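Section 3. Recording folding examples with the Kota hand-held gripper
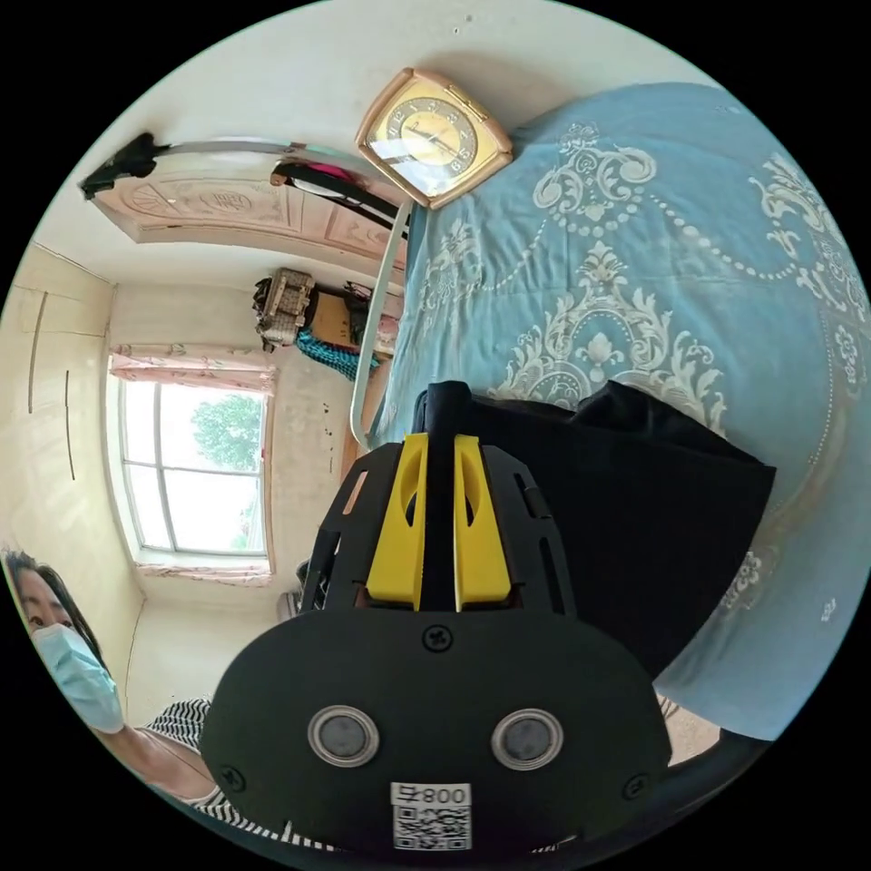 Kota gripper over a folded black cloth on a bedspread, seen through the gripper's own camera.

Before you start

Read Section 2 first if you haven't charged anything, named anything or signed in to Fovel. If you skipped Section 2 because it was long, Fovel will notice before you do, and the message it shows is not a friendly one.

You will need:
The gripper, with its camera lens clean
A bed, table or other flat surface at a comfortable height
One piece of cloth from the list for your session
The session sheet
Patience, in whatever quantity you have

A session is 50 examples. An example is one fold, start to finish, done at a pace your grandmother would find irritating. Most people need a break after the first 10. Take it.

3.1 Setting up the room

1. Leave the room the way it is. The model has seen plenty of clean laboratories and learned very little from them. Clocks, curtains, baskets and wardrobes can all stay where they live.

2. Open the curtains or turn on the ceiling light, and then leave the light alone until the session is over. A bright window off to one side is fine. A bright window directly behind the cloth is not.

3. Put the cloth on the surface. Patterned bedspreads are welcome, as long as you can tell at a glance where the bedspread ends and the cloth begins. If you can't, the model has no chance.

4. Send pets elsewhere. Cats consider the gripper an invitation.

Note: Family members may walk through. Ask them to keep their hands off the cloth while you are recording, including the ones who fold better than you do.

3.2 Starting a session

1. Hold the gripper by the handle with the fingers pointing at the cloth. Keep your other hand out of the work area unless the session sheet says "two hands."

2. Check the number on the gripper's label against the number in Fovel. Some of the preview views are mirrored, so the label may read backward on your screen. The gripper is fine. Hold it up and read the label itself.

3. Press Record and wait for the tone. There are 3 beeps. The third is the one that counts, and people who start on the second are the reason this sentence is in the manual.

4. Hold still over the cloth for a slow breath, so the first part of the example shows the starting position.

3.3 Recording a fold

1. Lower the fingers to the nearest edge of the cloth. Both fingers should be visible in the preview the whole time.

2. Squeeze until the fingers close on the fabric. One layer or two is up to the session sheet. If you pick up the bedspread as well, let go and try again without stopping the recording. Small recoveries are useful, and the model will be making the same mistake for weeks.

3. Lift, carry the edge across, and lower it. Don't drop it from a height.

4. Open the fingers, back away, and hold still again.

5. Press Record to end the example.

6. Shake the cloth out and put it back in a different position. You will be tempted to use the same spot every time. Welington Seixas once turned in a full session in which the cloth never moved more than a hand's width, and the policy trained on it could fold beautifully in exactly that one place.

CAUTION: Keep fingers, hair, necklaces and mask loops clear of the gripper's fingers. The squeeze is gentle, but it is also indifferent.

CAUTION: Do not look straight down into the camera to see whether it is on. It is on. We have a folder of foreheads.

3.4 When to throw an example away

Mark an example "discard" in Fovel if:
The cloth left the view for more than a moment
You used your free hand to help, and the sheet didn't allow it
The camera was covered, bumped or pointed at the ceiling
Somebody else finished the fold for you

Do not discard an example for being ugly. A crooked fold is still a fold. Hacer Karabulut, who reviews the uploads, asks that you leave matters of taste to her.

3.5 Ending the session

1. Press End Session and wait for the upload bar to fill. It pauses near the end. Leave it alone.

2. Write the last example number on the session sheet. Numbers continue from one session to the next, so don't be alarmed to find yourself on example 1227.

3. Wipe the fingers with a dry cloth (any cloth except the one you were folding) and put the gripper back in its case.

If the upload fails, see Section 5. If Section 5 fails, write to Hacer and include the number on the label, read the right way around.

Section revised 2023-05-24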